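Pindel publishes handling rules for two-armed table work

Pindel has released the second edition of its working rules for two-armed robots that sort and pack small household goods on open tables. The text takes effect in December and replaces a set of site notes that each workroom had been keeping for itself.

The rules apply to fixed and wheeled machines with two-finger grippers, working at table height in rooms where people also come and go. They do not cover conveyor lines, fenced cells or machines that lift loads above shoulder height.

The edition has 8 sections. The longest deals with how objects are laid out before a run starts. Operators must place items so that each can be approached by at least one arm without crossing the other. Straps, cords and drawstrings may be left loose, but the item they belong to has to be logged as "trailing" so that the planner keeps a wider margin around it. Clear plastic bags are logged separately from their contents, as depth readings on crinkled film are often poor.

Where two tables are joined, the seam is to be treated as an edge. Grippers may pass over it but should not drag an item across it unless the surfaces have been checked for level on the same shift. Chairs within reach of the arms must be pushed back or entered in the room map.

A shorter section sets out what counts as a stop. Any contact between the two grippers ends the run. Contact with the tabletop does not, provided the force stays under the limit set for that surface, but it must be noted. Operators may not reach in to straighten an item while the arms are powered, even when both are at rest.

The draft was tested by workrooms at Vitby and Dudov, which between them logged 732 runs under the proposed rules. Of these, 513 were completed without an operator stepping in. Pindel says the remainder were used to adjust the wording on soft goods and on flat boxes, where the first draft had asked for a grip across the short side in all cases. The final text allows either side if the lid is closed and the box is lying flat.

"The old notes were written by people who knew their own room," said Junpei Hirano, who edited the document. "A new operator could follow every line and still set the table badly. We have tried to write down the layout as well as the motion."

Bukola Afolabi, who ran the trials at Vitby, said the logging rules had caused the most argument. "It adds time at the start of a shift - more than we wanted. We asked for a shorter form for items that come back week after week, and that is now in the annex."

The annex also lists marking rules for the arms. Handwritten marks on links are permitted as a working aid but cannot stand in for the printed joint label. Cables that loop over a gripper housing have to be checked through the full turn of the wrist before the first run of the day.

Karabulut, which supplies training to several of the workrooms, will offer a half-day course on the new edition. Existing operators need only take the part on layout and logging. Sites may keep using their earlier notes until the change-over, but runs recorded under them will not be accepted as evidence of compliance afterwards.

Comments on the text can be sent to Pindel through the contact form on its documents page.
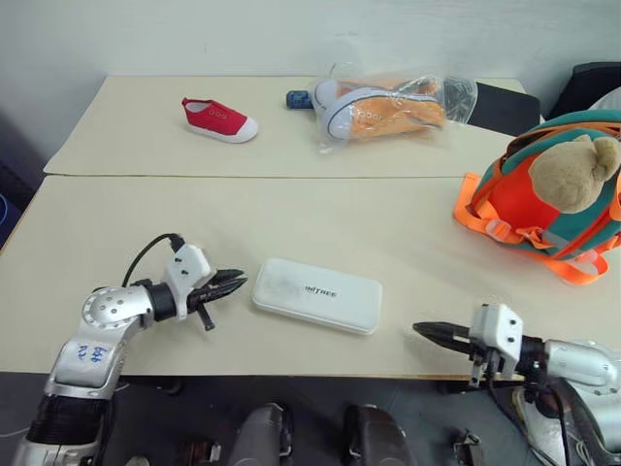
Two-armed table work with shoes, a child's backpack and a flat white box on joined tables.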